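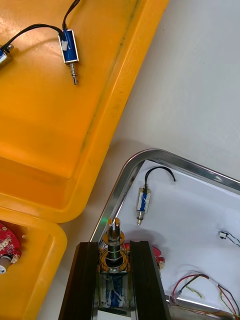

Leif Hedegaard objected, on reading the first edition, that a stock record is only ever a claim about the shelf, and that this chapter ought to say so before it says anything else. The point is accepted. A record states what the store is believed to hold. The two drift apart from the day the record is opened, and most of the work described below consists of finding the drift, measuring it and deciding whether it is worth correcting.

Filed under: Operations and Stores > Course Texts > Stock Control

26/03/2020
By Charito Tiongson

Chapter 5
Holding and Issuing Small Parts

5.1 Scope

Small parts, for the purposes of this chapter, are bought-in items that are used in quantity, cost little apiece and can be carried by the handful. Springs, terminals, clips, relays and solenoids all qualify. Sheet, bar and liquids are treated in Chapter 7. Finished goods are left out altogether.

The difficulty with small parts lies in their movement. A motor leaves the store once, against a signed slip. A bag of terminals may be opened, part used, returned, topped up from a second bag and moved to another bench before any entry is made. Each step is minor. The sum of them is a balance that no longer agrees with the shelf.

5.2 Record balance and physical balance

The record balance is the opening quantity plus receipts, less issues. The physical balance is the quantity found by counting. The difference between them, record less physical, is called the variance.

Take the Skemby store used in the worked problems. The record for one line of return springs shows 1,150 pieces. A count finds 1,000. The variance is 150 pieces, or 13 per cent of the record balance to the nearest whole number. Before any adjustment is posted, the storekeeper should check for issues made but not entered, for receipts entered twice, and for stock held at the bench. An adjustment posted too early hides the cause, and the same variance will usually return at the next count. 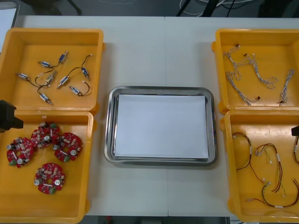
Bench stock is material that has left the store but has not yet been used up. Some firms write it off at issue; others carry it on the record until the job closes. The first method is simpler and tends to understate what the firm owns. The second needs a fixed place for each item, or the count cannot be repeated by a different person. A plain layout is enough: yellow bins down the left and right sides of a white table, with a steel tray in the open space between them, give five locations that can be named on a plan and counted in a fixed order. Parts joined by their wires should be counted as the stock code defines them — a pair is one unit if it is bought and issued as a pair, and two if it is not.

5.3 Units of issue

The unit of issue need not match the unit of purchase. Salazar, the supplier in Problem 5.2, sells terminals by the box, while the Plondside works issues them singly. A conversion factor must then be held on the record. If it is wrong, every receipt will be wrong by the same ratio, and the variance will grow in step with purchases. This pattern is easily told apart from loss, which follows issues.
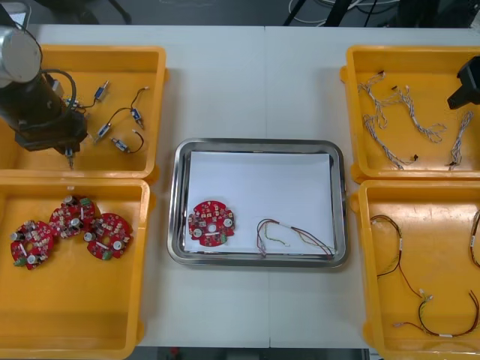 Figure 5.3 Bench locations: bins at left and right, steel tray in the middle.

5.4 Two-bin working

Under the two-bin method, stock of one item is split between 2 containers. Parts are drawn from the first until it is empty, and an order is then raised while the second is in use. The second must hold enough to cover demand over the delivery period, plus a margin. No running balance is needed. Zetance, whose August figures are given in Table 5.1, uses the method for fixings only and keeps full records for electrical parts.

Contact the editors | Terms of use | Back to top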